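Mirent Practice Keyboard Review: Two Months of Lessons and One Recital

4 min read

Search lessons, gear, articles Go

I teach beginning piano to adults, mostly in the evening, and every May I get the same question from students who want something to practice on over the summer. This year several of them were looking at the Mirent, so I bought one and used it for two months, at home and in lessons.

The Mirent is a 61-key keyboard with built-in speakers, a headphone jack and a sustain pedal in the box. It runs on a wall adapter or on batteries. The keys are full width but shorter front to back than those on my upright, which matters once you start playing black keys with your thumb.

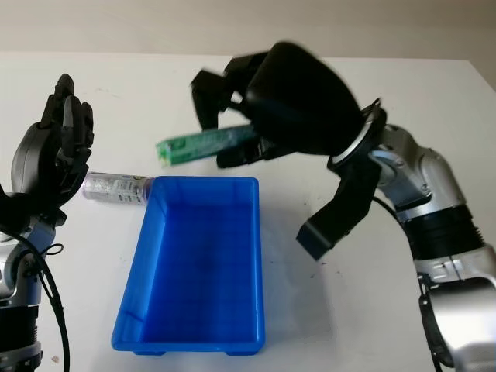

The touch is light. It is a spring action with three sensitivity settings, and I left it on the middle one after the first day. On the soft setting everything comes out loud. On the hard setting you have to hit the keys to get past a mezzo forte, and that teaches bad habits. In the middle you can play a simple minuet with some shape to it.

Sound

The main piano sound is good up to the octave above middle C and gets thin after that. The electric piano is better than it needs to be. I used the upright bass patch with a split keyboard to teach walking bass lines, left hand only, and students liked it. The strings and brass are weak and I stopped using them.

The speakers are fine for a bedroom. They were not enough for our spring recital, where I ran the headphone output into a small Doherty amp I already had. There was a low hum until I switched to batteries. If you plan to play with other people, budget for an amp and a decent cable.

Lesson app

The keyboard comes with access to the Bendenura app, which has 1,000 exercises and a tempo trainer. The exercises are short and sensibly ordered. The scoring marks you down for late notes but pays no attention to how long you hold them, so a student can get full marks on a piece that sounds choppy. I asked my Wednesday group to try it for 15 minutes a day and then compare it with working from the book.
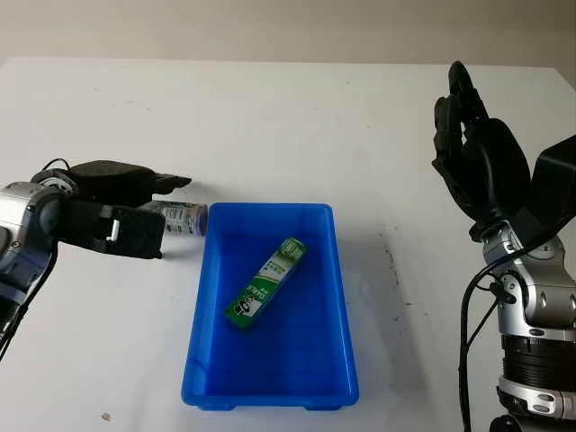
One of them wrote back that the tempo trainer was the only part she kept using, and that she had turned the scoring off after a week of chasing stars. She also said the metronome click was hard to hear under the left-hand part, even with the volume all the way up. I had the same trouble. The click has no volume control of its own.

Before this I was recommending the Zorkdale, which costs a little less. It has a better music stand and a clearer display. The Mirent has the better keys and comes with a real pedal, where the Zorkdale gives you a plastic footswitch that slides away from you on a wood floor. For anyone taking lessons I would pick the Mirent. For a family that wants something to plunk on, either will do.
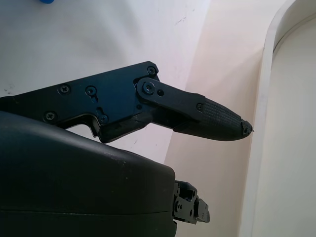 Who should buy it

Adults in their first or second year who can't fit a full-size digital piano will get good use from it. You will run out of keys at some point, probably when you start on the longer Romantic pieces, and by then you will want weighted keys anyway.

I would not buy it for a student preparing for an exam or audition. The difference in touch is too big and it takes a week or more to adjust.

Mine has held up well. One rubber foot came off and I glued it back on. The pedal squeaks a little.

Contact | Copyright, all rights reserved | Back to top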